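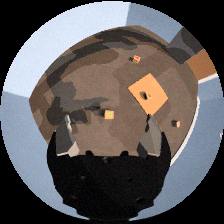

A rendered tabletop with a mottled brown surface, seen in a round, wide-angle view.

Omum token holders get first vote on Jukska game fund

July 26, 2025
By Kusum Rathore

Holders of the Omum token can now vote on how the project spends its first game fund, and the early response has been lively. The ballot opened this morning on the Omum site and will stay open for 27 days, with every wallet holding at least 150 tokens able to take part.

The money is meant for small studios building on Jukska, the low-fee network that Omum moved to in January. Five teams have made the shortlist. Holders can back as many of them as they like, but they have to split their voting weight between their picks, so a wallet that supports everything gives each team only a thin slice.

Two of the entries are already playable in test form. Cledstead is a village-building game in which players trade plots, seeds and tools, and its makers want the grant to pay for a proper mobile version. I spent most of last night in the test build and lost track of time completely (my turnips did very well, my fences less so). The other is a turn-based board game from the Milošević studio, a four-person outfit that has been posting its progress on the Omum forum since the spring. It runs quickly, the rules take a few minutes to learn and the matches I played were great fun.

The remaining three are a racing game, a card battler and a music puzzle. They exist only as written plans for now, though the puzzle has a short sound demo that is well worth a listen.

Voting itself is simple. Connect a wallet, choose your teams, set the split and sign. Signing costs nothing, and tokens stay in the wallet throughout. Votes can be changed until the ballot closes, but tokens bought after this morning's snapshot will not count.

Some forum members have asked why the smallest wallets are shut out. The Omum team says the limit is there to make it harder to flood the vote with throwaway accounts, and that it will look at the figure again before the next round. It is a fair question, and the thread is still going – with some very good suggestions in it, including a lower limit for wallets that have been active for a year.

Grants will be paid in 4 stages, each tied to a working build that holders can try for themselves. The first payment goes out once the result has been checked and posted on the forum.

Contact the news desk | © 2025 All rights reserved | Back to top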